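Treltereck-Forum > Architekturstudium > Mappe und Bewerbung

Thema: Wie viele Arbeiten in die Mappe?

Prikness
23.04.2018
Hallo zusammen, ich bewerbe mich für Architektur und habe jetzt 30 Blätter beisammen, vor allem Bleistift, dazu 2 Modelle aus Karton. Seit dem Mappenkurs bei Thibault Texier im Januar kann ich gar nicht mehr aufhören zu zeichnen! Treppenhäuser, Brücken, mein halber Stadtteil – alles dabei. Soll ich wirklich aussortieren?

Vinitz
Ja, unbedingt. Ich hatte am Ende 15 und hätte noch drei rauswerfen können. Eine Serie, bei der man dir beim Denken zusieht, bringt viel mehr als lauter schöne Einzelblätter. Und nimm Skizzen mit rein, auch schiefe!

Rolland
Sehe ich anders. Bei uns wollten sie Masse sehen, meine Mappe war ein richtiger Klotz, und im Gespräch haben wir ewig darin geblättert. War toll! Lies halt die Vorgaben deiner Hochschule.

Vinitz
Klar, Vorgaben zuerst. Aber Klotz ohne Auswahl? Da würde ich als Prüfer müde.

Prikness
Danke euch beiden! In den Vorgaben steht nur das Format. Dann lege ich heute Abend mal alles aus und schaue, was zusammengehört. Worauf fotografiert ihr eigentlich eure Modelle?

Rolland
Meine Kartonmodelle habe ich immer bei Fensterlicht aufgenommen, nie mit Blitz. Beim Untergrund bin ich Fan von matt und fast einfarbig, so wie die große braune Matte auf dem weißen Tisch, davor hebt sich heller Karton wunderbar ab. Probier's aus und zeig uns unbedingt die Ergebnisse!
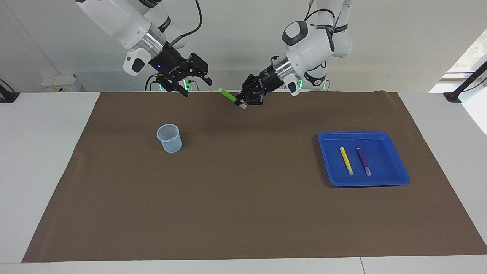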